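Home | My tickets | Knowledge base | Downloads | Contact

Print this page | E-mail this page

Labels creep down the roll during long batches, Haugen desktop printer, Pisell label software version 2

Status: closed by customer, cause partly confirmed
Opened: 30 November 2018
Site: Seltitz housewares, Cleltville store

Problem as reported

Price labels start out fine and then the print moves down a little on each one. By label 55 the bottom line of the barcode is sitting on the gap and the register won't read it. Short runs look perfect, so every test page I have been asked to print so far has "passed." I would like this ticket not to be closed on the strength of a test page.

We have more than 900 items in the Pisell price file and I was halfway through relabeling the tableware wall when it started. The woven goods are the worst of it for me. A sticker won't stay on a weave, so those get a tie-on tag with the label folded around it, and if the barcode is off by a hair the fold goes right through it.

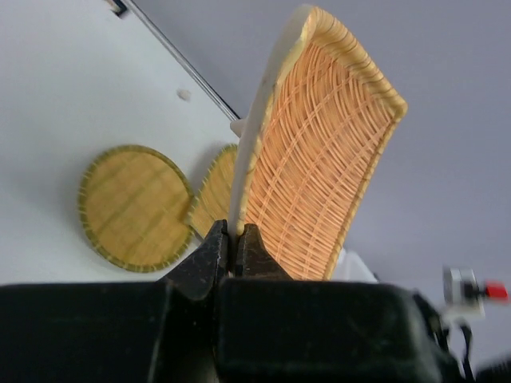 First reply from support, and what I did with it

The reply told me to restart the printer, restart the computer, and reinstall the driver. I did all of it in that order. I also want it noted that I had already done all of it in that order and had said so in the form, in the box that asks what you have already tried.

Result: same drift. After the reinstall the paper size had gone back to the factory default, so the next run was off from the first label, and I lost half a roll before I noticed. If reinstalling wipes the size settings, the instructions should say to write them down first. They don't.

Second reply: clean the sensor

This one at least sounded like somebody had read the ticket. The idea is that dust or adhesive on the gap sensor makes the printer guess where one label ends and the next begins, and small errors add up. I opened the cover, wiped the sensor with a dry lint-free cloth, and then with alcohol on a swab. There was a bit of gray on the swab. I don't take that as proof of anything. Any swab you put in a store printer is going to come out gray.

Ran a long batch right after. The drift was still there and began at about the same place. If dirt were the cause I would expect it to change at least a little.

Third reply: buy genuine labels

I was waiting for this one. Support says the printer is "optimized" for Haugen rolls and that other brands may give uneven results. I had one Haugen roll left in the drawer from when we bought the machine, so I loaded it and ran the same file. It drifted. It may have started a few labels later, I wouldn't swear to it either way.

So I am not ordering a case of them. For the record, our regular rolls measure the same as the Haugen roll with a steel ruler, label and gap both, and they fed fine all last year.

While this was going on I kept the wall moving by hand. Trays and plates that needed a price got one in marker on a blank tag, and I rang them up with the item number. It's slow, and one of the small trays got rung up at the price of the big one, which I only caught at closing. 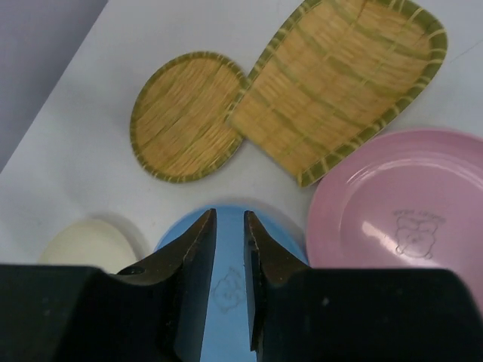
The other thing I changed in the meantime was the cable, mostly to be able to say that I had. I took the long one off and put the printer on the short one it came with, straight into the computer and not through the hub. No difference. I put the long one back.

What I found by myself

Calibration. There is a button sequence for it in the printed manual, and I had already run it twice. The printer feeds a few labels, blinks, and claims to be happy. What the manual leaves out is that Pisell sends its own label height at the start of every job and that this overrides whatever the printer just measured.

To see it you have to go into Pisell, then Setup, then Label layout, then Advanced. The gap was set to zero. I did not set it to zero. My guess is that the update to version 2 did, as the old layout file still on the back office computer has the right number in it. Support has neither agreed nor disagreed with this, and I have asked in plain words.

Steps, for whoever gets here from a search:

1. Write down your current label width, height and gap.
2. In Advanced, set the gap to match your roll. Measure it, don't trust the box.
3. Change "Media tracking" from Continuous to Gap.
4. Save the layout under a new name. Saving over the old one did not stick for me, and after closing the program the zero was back.
5. Turn the printer off and on, then run the calibration.
6. Print a long batch. A single page tells you nothing.

Result: I ran the whole tableware file in one go, 13 minutes start to finish with a roll change in the middle, and the last label looked the same as the first. The register read every one I tried from the end of the roll, including the folded ones on the tie-on tags.

I'm calling it partly confirmed. It has held so far, but the new layout has not been through another software update, and that is where I think the trouble came from in the first place.

Still open

Large and small versions of the same item print nearly identical labels in the short layout. With round trays, fan-shaped trays and plates in several colors sharing a shelf, the size code is the only thing keeping the prices apart, and Pisell trims the description right before it.

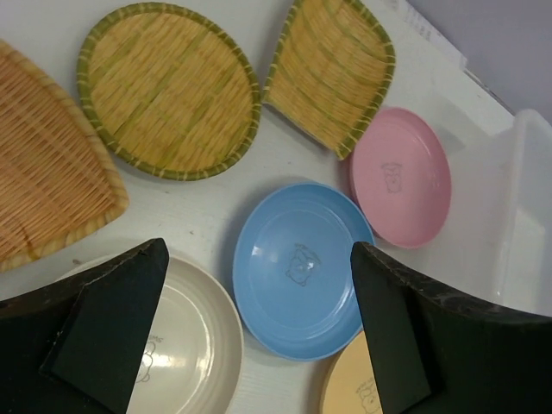 Can the short layout be made to print the size code first?

Only by changing the item description itself, according to support. The layout always starts at the first character and cuts whatever doesn't fit, so the code has to go at the front of the description in the price file. That means editing every item by hand or exporting the file, fixing it in a spreadsheet and importing it again.

I asked whether importing would reset the label layout too. Support said it "should not." I have made a copy of the layout file and put it on a stick in the drawer, and I'll do the import after the holidays when a bad morning costs less.

Please leave this ticket readable after closing. The older one about the same printer now only says "resolved – see driver download," and that was no help to me at all.

Contact support | Copyright Pisell | Back to top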